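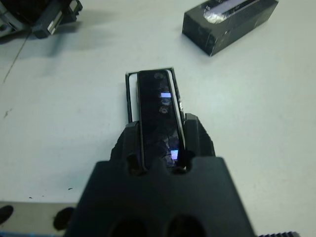 Ranger les boîtes

Depuis février, je vide petit à petit le bureau du fond. Il servait de débarras pour tout ce qui se branche, se recharge ou s'est branché un jour. J'ai commencé par les emballages, parce que ce sont eux qui prennent la place.

J'avais gardé presque toutes les boîtes de mes appareils. L'idée était de pouvoir les revendre complets, avec la notice et le câble d'origine. En pratique j'ai revendu deux choses en neuf ans, un vieux baladeur et une lampe Skastden, et dans les deux cas l'acheteur ne m'a rien demandé sur la boîte. L'étagère, elle, était pleine jusqu'en haut.

La règle que je me suis donnée est simple. Si l'appareil est encore là et qu'il craint les chocs ou les rayures, il retourne dans son support, le support dans sa boîte, et la boîte dans le tiroir. Si l'appareil est parti, la boîte part aussi. Pour les notices, je garde la page en français et le reste va au papier.

Les petits appareils plats et brillants sont les plus pénibles. On les pose n'importe où, ils glissent sous une pile de courrier, et le dessus se raye au premier trousseau de clés. Je les essuie avec un chiffon sec avant de les remettre en place, sinon la poussière reste coincée le long du bord. Pas de produit - j'ai essayé une fois un spray pour vitres sur une télécommande et les inscriptions sont devenues grises.

Pour le tiroir, j'ai pris des séparateurs Brumwood. Ils tiennent bien, mais le fond est un peu court pour les boîtes longues, que je dois mettre de biais. Aarne Kokkonen, avec qui je partageais l'atelier avant, m'avait conseillé ceux de Zusau, plus profonds. Je les ai trouvés trop chers et je le regrette un peu, surtout quand il faut tout sortir pour atteindre le chargeur du fond.

Les câbles sont à part, dans un sac en tissu. Chacun est enroulé et fermé avec un bout de velcro, avec une étiquette en papier quand je sais à quoi il sert. Il en reste deux que je n'ai pas identifiés. Je les garde jusqu'à l'été.

Côté table, j'ai tout enlevé avant de commencer à trier. C'est plus long au départ, mais on voit ce qu'on fait, et sur un plateau clair les petites vis se retrouvent facilement. Je travaille le matin, avant que la lumière de la fenêtre ne tape dans les surfaces noires.

Il me reste l'étagère du bas, avec l'imprimante Chuang et ses cartouches. L'imprimante ne prend plus le papier depuis l'automne. Je vais d'abord regarder les rouleaux, et si ça ne donne rien elle ira à la déchetterie avec le carton.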